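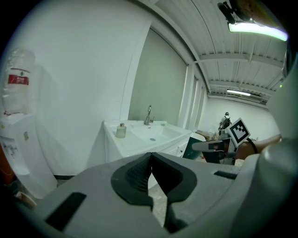
A white washbasin with a single-lever faucet.

Home | Topics | Index | Recent changes
Print this article | E-mail this article

Washbasin

A washbasin is a fixed bowl used for washing the hands and face. It is normally fitted with one or more faucets and a drain, and may be hung from the wall, set on a pedestal, or built into a cabinet known as a vanity. In American usage the word "sink" covers both the washbasin and the deeper bowl found in kitchens.

History

Before piped water reached private homes, washing was done at a washstand – a small table holding a loose bowl and a pitcher. Water was carried in by hand and the used water carried out again. Fixed basins became common as towns built water mains and sewers. The historian Cyprian Kaczmarczyk, in his study of housing in the town of Rurnia, found that 407 homes on the Zawadzka estate were built with shared basins on the landings, and that private ones were added later.
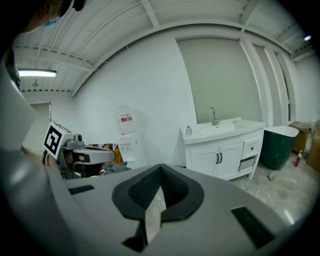
The move of the basin into a separate bathroom changed its shape as well as its place. Early models copied the round bowl of the washstand, while later ones had flat ledges for soap and cups. The vanity cabinet, which hides the pipes and gives storage space, followed as bathrooms grew larger.

Materials and parts

Most washbasins are made of glazed ceramic. Glass, stone, steel and cast resin are also used. The waste pipe below the bowl includes a bend, called a trap, that holds water and keeps sewer gas out of the room. Many basins also have an overflow opening near the rim.

Faucets may be mounted on the basin, on the countertop or on the wall. Older installations often have two separate taps for hot and cold water; mixer faucets join the two supplies in one spout.

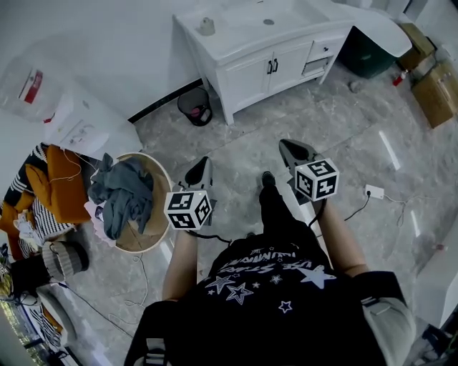

Gray marble-patterned floor tile.

See also: Bathroom; Faucet; Plumbing trap; Washstand

Filed under: Household fixtures | Plumbing | Bathrooms

Last revised January 15, 2025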